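Ledutero 手摇石磨玉米机，双人份到小摊用量都能磨

我先说清楚，这个页面是我自己写的，所以有点啰嗦。只想看尺寸和价钱的朋友直接往下拉，规格都在中间那一段。

我做玉米饼做了很多年，最早用的是超市里那种袋装玉米粉，兑水，揉一揉，压一压，也能吃。后来有一回去朋友 Kheri Rugemalira 家吃晚饭，她端上来一摞刚离锅的饼，我连蘸酱都没碰就吃掉了四张！问她用什么粉，她说没用粉，是前一晚拿石灰水煮了玉米粒，泡到早上，洗掉皮，现磨的。我当时就跑进厨房去看她那台磨，铸铁的，老得掉漆，夹在桌沿上，摇起来吱嘎吱嘎响。从那天起我就到处找磨，前前后后买过五台，有三台现在还在我家柜子底下吃灰。

Ledutero 是我留在台面上的那一台，后来索性自己也进货来卖了。

跟别的手摇磨比，它最大的不同是磨盘。市面上便宜的磨大多是铁盘，磨干粮食挺好，磨湿玉米就容易打滑，出来的东西像碎渣，得磨三四遍才能成团。Ledutero 用的是两片火山石，下面一片固定，上面一片跟着摇把转，石面上凿了斜槽，湿玉米从中间下去，沿着槽往外走，走到边上已经很细了。我一般磨两遍，第一遍松一点，第二遍把旋钮拧紧。做玉米饼两遍足够；做玉米粽子的话一遍就行，粗一点蒸出来反而松，有颗粒感，我妈特别喜欢那个口感。

规格我抄在这里：

型号：Ledutero 台夹式
磨盘：火山石，上下各一片，可拆洗
机身：铸铁，食品级镀锡
料斗：不锈钢，一次装得下两碗煮好的玉米
桌面夹口：最厚可夹 5 厘米
粗细调节：侧面旋钮，无级
摇把：榉木握柄，左右手都能装
颜色：灰、深绿
价格：1,641 元，含一把清洁刷和一片备用垫圈
发货：从 Arnalau 仓库发出，下单后 3 天内寄出

价格确实不低，我知道。我自己第一次看到也吸了一口气。可是石盘这个东西开一次槽能用很多年，Kheri 那台老磨是她外婆传下来的，你算算平摊到每张饼上是多少钱（我算过，算完就下单了，哈哈）。要是一年只打算做一两回玉米饼，那我劝你先别买，拿料理机凑合一下，加点水慢慢打，打完拌些干玉米粉收收水，也能成型。

关于玉米，问的人最多，我一并写了。

爆米花用的玉米不行，太硬，煮不透。超市里的甜玉米也不行，水太多，磨出来是浆。要买干的硬粒玉米或者马齿玉米，白的黄的都可以，白的味道淡一点，黄的更香。我店里配着卖的是 Temba 白玉米，粒大，皮好脱，一公斤煮出来差不多够一家四口吃两顿。熟石灰一定要买食品级的，一公斤玉米我放十克，水没过玉米三指，小火煮到用指甲能把皮推下来，里头还留一点白芯，关火，盖盖子，泡一夜。第二天倒掉黄水，换清水搓洗两三遍。皮不用全去干净！我以前有强迫症，一粒一粒搓，结果面团没黏性，一压就裂。留一点皮胶在上面，面团才抱得住。

磨的时候也有几个小地方要留意。料斗别装满，半斗就好，一边摇一边用木勺往下拨。觉得紧了就淋一小勺水，千万别一下子倒半杯，水多了面团救不回来，只能改做玉米糊当早饭（这种早饭我吃过很多次）。摇的速度慢一点，匀一点，太快石头会发热，磨出来的面有股闷味。夹桌子之前先垫一块旧毛巾，夹口的铁边会在木桌上留印子，我家餐桌就有两道，到现在还被念叨。

还有清洗。新到的磨先空磨几把生米，把石粉带出来，米倒掉，再来一次，到磨出来的米粉没有灰色为止。平时用完趁湿拆开，刷子顺着石槽刷，清水冲，竖着晾。不要用洗洁精，石头有孔，会吃味道。也别放洗碗机，镀锡的那几个部件进去一趟就发乌了。我有个客人就放过，寄回来让我看，我只好给他换了一套。

配件和耗材：

备用石盘一对，96 元（用久了可以自己重新凿槽，我觉得大多数人用不着买）
清洁刷，单买的话跟着磨一起寄，不另收运费
Lokero 压饼板，橡木，79 元，跟这台磨是绝配，圆的，压出来正好是手掌大一张饼
Temba 白玉米，一公斤装和五公斤装

压饼板我多说两句。很多人以为压饼板越重越好，我试下来觉得要紧的是上下两片平不平。Lokero 这块的合页是可调的，用一阵子松了，拿螺丝刀紧半圈就好。压之前剪开一个保鲜袋，上下各垫一层，面团搓成核桃大小放在稍微靠合页的位置，压一下，转半圈，再轻轻压一下。第一张总是丑的，别灰心！锅要烧得够热，铁锅最好，不放油，一面二十秒翻，再一面四十秒，翻回来用指尖按一按，鼓起来就成了。鼓起来的那一下我到现在看到都高兴。

几位老客人的话，征得同意贴在这里：

Cormac Corrigan 在市集上摆摊卖玉米粽子，他写信给我：“一个上午磨六公斤，胳膊有点酸，磨盘没卡过。要是你们出电动的我第一个买。”电动的暂时没有，厂里说在看马达，有消息我会更新在这个页面。

另一位客人说料斗口子偏小，倒的时候容易撒。这个我同意，我自己也撒，后来在下面放一个烤盘接着，省心很多。

退换货：收到 3 天内没沾过水的可以退，沾过水的石盘不能退，金属件有砂眼或者缺漆的拍照发我，换件不收钱。石头颜色深浅每块不一样，有的带小气孔，这是天然的，不算毛病。

下一批到货是 March，深绿色数量少，想要的先留言，我按留言顺序通知。周边城市可以自提，自提的朋友记得带个结实的袋子，这家伙比看上去沉。 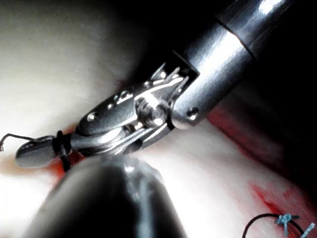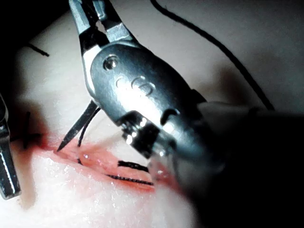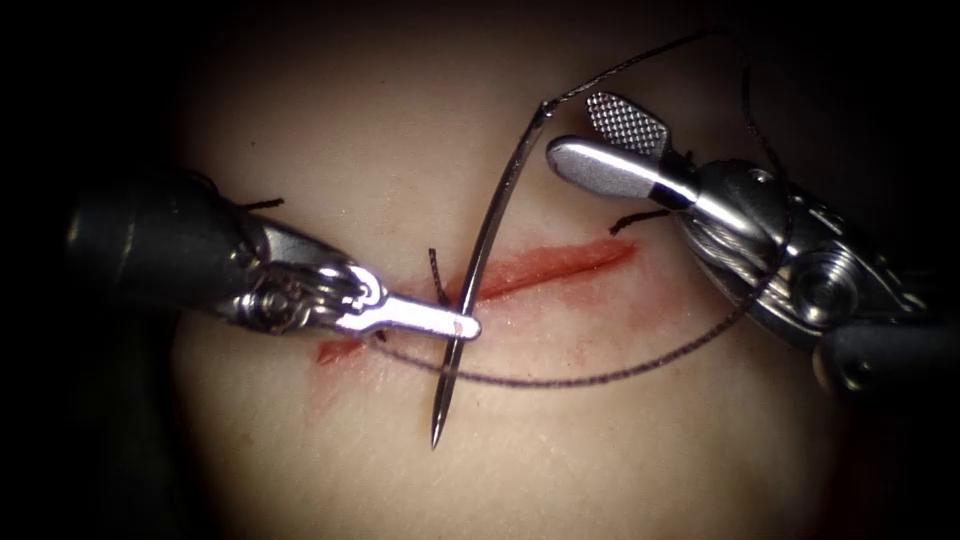

图：前两张为器械金属头部近景，第三张为浅色仿组织垫与弯针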